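Sponges and powder puffs – wash or bin?

mandham_moll
Sun 24 January
I cleared out my make-up drawers this morning and I'm a bit ashamed. Some of those sponges have been in there since September! Do you all wash yours or just chuck them? I use baby shampoo but the middle never seems to come clean.

Huiling T
Wash, every week. Bar of plain soap, squeeze till it runs clear, then dry it on the windowsill. Never shut it in a drawer damp.

cordeiro14
Sorry but weekly is far too much faff. I wash mine once a month and my skin's fine. Drawers are fine too, you just need to leave one open a crack.

Estíbaliz E
Once a month, cordeiro?? No wonder you never post selfies. My lot, drawers and pads:

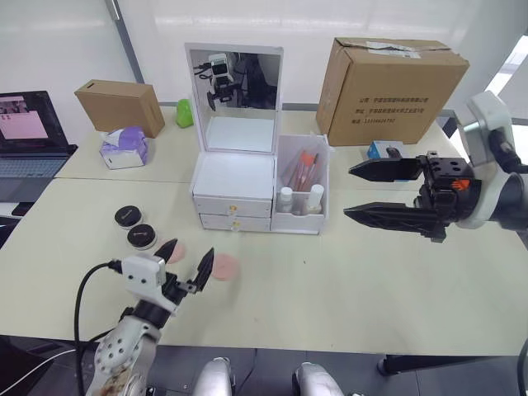
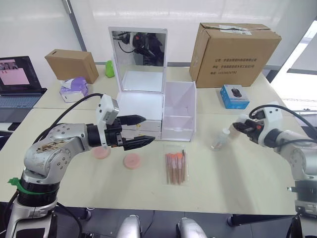
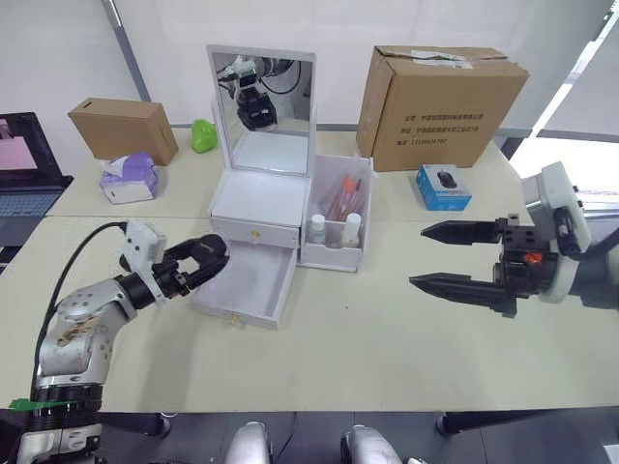
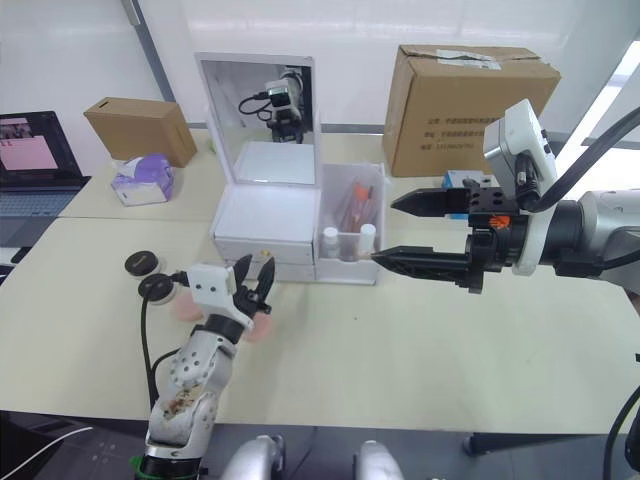 mandham_moll
Ooh, I do like a white organiser. Mine's an old biscuit tin inside a bigger biscuit tin.

cordeiro14
Rude, Estíbaliz. I still say soap ruins them – mine went all crumbly after a few goes.

Huiling T
Were you wringing it? Press it flat between your hands, don't twist.

cordeiro14
...I may have been twisting.

mandham_moll
Right, soap it is. The September ones are going in the bin tonight.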